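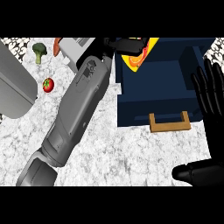 Fig. 1. Speckled white-and-gray marble counter, computer render.

Why Do People Pick the Countertops They Pick?
Project report, Interior Materials, March
Jhair Apaza, with Mélanie Hiebert

I started this project because my aunt spent a whole winter choosing a kitchen counter and then hated it. I wanted to know what people think about when they choose, and what they wish they had thought about (my aunt would like it noted that she was rushed).

Mélanie and I wrote a short survey and handed it out at two places in Bornow: the Fabbri showroom and the public library. We got 329 forms back, way more than we planned for! Typing them in took 14 evenings, and I still see checkboxes when I close my eyes.

The survey had nine questions. The big one asked people to name the main reason they picked their counter. Color won easily. Price came second, and cleaning was way down the list, even with people who told us they cook every day.

Then we asked what bothers them now, and the order pretty much flipped – stains and crumbs you can't see took over. People with speckled stone wrote some great comments on this. One said she loves that it hides everything, and then added that it hides everything.

We also did two longer interviews. Manuela Rizzi has had marble for years and told us she stopped worrying after the first lemon ring. Dario Ferri went with laminate and would do it again, mostly so he could spend the money on a better stove.

Our sample has a problem. People in a showroom are already shopping, so they probably care more about looks than most. Our teacher, Mr. Zupan, also pointed out that we never asked who rents. That was a dumb thing to miss, and it's the first question I'd add if we ran the survey again next term.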